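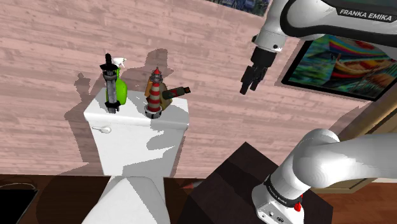 Haltunach Museum Learning Team

How does a toilet flush?

Most of us flush a toilet several times a day without thinking about it. There is no motor inside an ordinary toilet and it does not need to be plugged in. It works with water, a float and gravity.

The tank

The box at the back is called the tank, or cistern. It holds clean water, ready for the next flush. A modern tank uses 6 litres for a full flush. Some have a second, smaller flush of 4 litres. On the outside there is a lever or a button. Inside, the lever is joined to a valve at the bottom of the tank.

When you press the lever

The valve opens and the water drops into the bowl. Because it all arrives quickly, it pushes what is in the bowl over a bend in the pipe behind it. Once the bend is full of water, it pulls the rest along too. This pull is called a siphon. You can often hear a gurgle when air gets into the pipe and the siphon stops.

Filling up again

As the tank empties, the float sinks. The float is a hollow piece of plastic that sits on top of the water. When it goes down it opens a tap, and new water runs in. When it has risen far enough, the tap shuts. If the tap does not shut properly, you may hear a hiss long after the flush.

Why is there always water in the bowl?

The bend in the pipe is shaped a bit like a letter S on its side. Some water stays in it after each flush. That water blocks the smelly air in the drains and keeps it out of your house.

Where does it go next?

The dirty water runs down a pipe to the sewer under the street. Sewers slope gently downhill, so the water keeps moving until it reaches a treatment works. There it is cleaned before it goes back into a river or the sea.

Only three things should go down the toilet – pee, poo and toilet paper. Wipes do not break up in water the way paper does, and they can block the pipes.

Words to know

Cistern – a tank for storing water
Valve – a part that opens and closes to let water through
Sewer – a large pipe that carries dirty water away

Written by Lotte Van den Broek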